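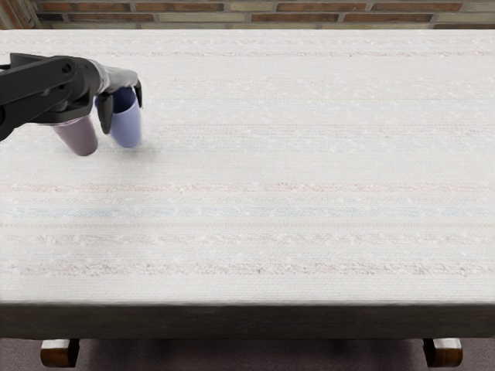

Collecting Simulated Demonstrations for Tabletop Tasks

Guidance for operators and task authors, Pruvura simulation group
Last revised 22 May 2021

Scope

This page sets out the procedure for recording demonstrations in the Grullent simulator for use in training manipulation policies. It applies to all cup, bowl and utensil tasks in the tabletop series. Recording on physical arms is covered by a separate procedure and should not be attempted from these instructions.

Readers are expected to have an operator account and to have completed the introductory session on the hand controllers. Task authors should also read the section on scene variation before submitting a new task definition.

Before you begin

Check that the workstation is running the current release of Grullent. The release number appears in the lower corner of the launch window. Recordings made on an older release are rejected at upload, and the work cannot be recovered by conversion.

Start the controllers before the simulator. If they are started afterwards, the arm may take its first position from a stale reading and jump when the episode opens. Should this happen, close the episode without saving and start again.

Open the task sheet and read the instruction in full. Each sheet contains a sentence given to the learning system, a list of objects, a success condition and a time limit. The sentence is what the system will be asked to follow, and the recorded movement must agree with it. Where the sentence says 'move the two cups to the right side of the table', a recording in which only one cup is moved is a failed episode, however neatly the arm behaved.

Setting up the episode

1. Select the task from the Droltau list and enter the seed shown on your assignment. The seed fixes the starting positions, the table covering, the wall and the lighting. Do not choose a seed of your own.

2. Wait for the objects to settle. Objects are placed slightly above the surface and dropped into position when the scene loads. Recording should begin only when the status line reads 'steady'.

3. Look at the scene from every camera offered. If an object has fallen from the table or has come to rest inside another object, mark the seed as faulty and move on to the next one.

4. Bring the arm to its home position with the reset control. Every episode in the series begins from home, and small differences at the start have proved troublesome in training.

5. Press record, pause for one second, and then begin the movement.

Performing the task

Move at an even pace. Demonstrations made in haste contain sharp changes of direction which the system copies poorly, and demonstrations made too slowly contain long stretches in which nothing is learned. A single cup task should normally be finished well inside its limit.

Approach from above where the task allows it. Lower the gripper with its fingers open, stop briefly, close, and then lift. The stop may feel unnatural to an experienced operator, but it gives the closing action a clear beginning in the data.

When two cups stand side by side, take particular care over the position of the fingers. There are several ways of placing them, and they do not all produce the same result:

One finger in the gap between the cups and the other against the outer side of one cup. Only the cup between the fingers is properly gripped. The neighbouring cup may be touched, pushed or carried along by contact, and from some cameras it can look as though both are held.

Both fingers on the outer sides, with the pair squeezed together. This is permitted only where the task sheet names a paired grasp. The cups in the current set have tapered sides and tend to rotate against each other when lifted.

One finger inside the rim and one outside. This is permitted for wide cups. It should be avoided where the opening is tilted, as the inner finger is then likely to strike the wall of the cup.

The contact panel should be consulted whenever there is doubt. It lists each object touching each finger and is a better guide than the camera view. A cup listed against one finger only is not gripped, and the task sheet should be read again before the episode continues.

If a neighbouring cup is disturbed, do not stop at once. Finish the movement where it is safe to do so, and apply the 'disturbed' tag when the episode closes. Recordings of this kind are kept apart from the main set and are used in checking how well a trained policy recovers. An operator who abandons every imperfect attempt leaves that second set short of material.

Lifting and setting down

Raise the object clear of the cloth before moving sideways. Dragging is counted as a fault in all lifting tasks, including those where the cup reaches its goal. The shadow beneath the cup is a poor measure of height under soft lighting, and the height readout should be used instead.

Lower the cup until the readout shows contact, then open the fingers fully and withdraw straight upwards. A partial opening often catches the cup on the way out and tips it. Return the arm to home and press stop. The return is part of the demonstration and must not be trimmed.

Saving and labelling

At the end of each episode the simulator offers 3 outcomes:

Success – the condition on the task sheet was met and no other object was moved.

Disturbed – the condition was met, but another object was touched or shifted.

Failed – the condition was not met, or the time limit was passed.

Choose the outcome that matches what took place, whatever the automatic check has suggested. The automatic check compares final positions only and takes no account of dragging. Where your choice differs from the suggestion, the labelling form asks for a short remark. One plain sentence is enough, for instance 'cup slid along the cloth before lifting'.

Do not edit the instruction sentence. If the wording seems wrong or unclear, save the episode as normal and raise the matter with the task author through the Kadlec queue.

Quantities and rotation

A complete task requires 350 episodes labelled as successful. Operators record in blocks of 10 and then change to a different task. The rotation was introduced in January, after a review found that long runs by a single operator had become nearly identical in path and timing. Variety in the approach is of value to the learning system, provided that each approach is a sensible one.

Operators should also vary which cup they reach for first when the task sheet leaves the order open. Where the sheet names a colour or a position, the order is fixed and must be followed.

Notes for task authors

Scene variation is drawn from the shared library. Table coverings, walls and floors may be varied freely, and at least one woven or striped covering should be included in every cup task. Policies trained on plain surfaces alone have performed badly when a stripe passed close to the base of an object.

Object colours should be chosen so that the instruction has only one reading. Two cups in neighbouring pale shades are allowed, and are useful for testing, but the sentence must then refer to them by position or use colour words that an ordinary reader would apply without hesitation. 'The blue cup' is acceptable beside a pinkish-purple cup. 'The light cup' is not.

Leave enough free surface for the goal position. If the start and goal areas overlap, some seeds will meet the success condition before the arm has moved, and these empty successes are difficult to find later. A scene check is available under the Droltau tools menu and should be run on every new definition.

Common faults

Arm does not respond after reset: the controllers have lost their link. Close the episode, restart the controllers and reload the same seed.

Cup trembles in the grip: the fingers are closed too far. Ease the trigger until the movement stops. If the trembling continues, release the cup on the cloth and label the episode as failed.

Upload stops with code 3041: the episode file and the task sheet carry different release numbers. Leave the file in place and report it through the Kadlec queue. Renaming the file does not clear the code and makes the original harder to trace.

Status line never reads 'steady': one of the objects is still in motion, usually a cup rolling very slowly. Mark the seed as faulty.

Requests for changes to this page should be sent to the simulation group through the same queue, under the heading 'Procedures'.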